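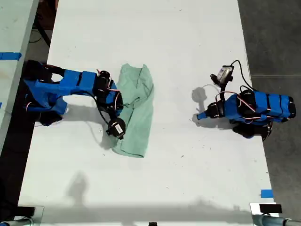

A pale green cloth on a white tabletop.

Enen wants $9 for a cleaning cloth. The Floltport company put its new Foler cloth on sale on 30 April 2021 and claims it will survive 300 washes, a figure that comes from its own testing. Enen did not say how hot the water was or what counted as surviving. It did say that 1,902 shoppers signed up in March, many drawn by a free sample. Rival Kamolrat sells a similar cloth for less and makes no promises about washes. Enen's refund offer ends after 90 days, well before most kitchens would get near 300.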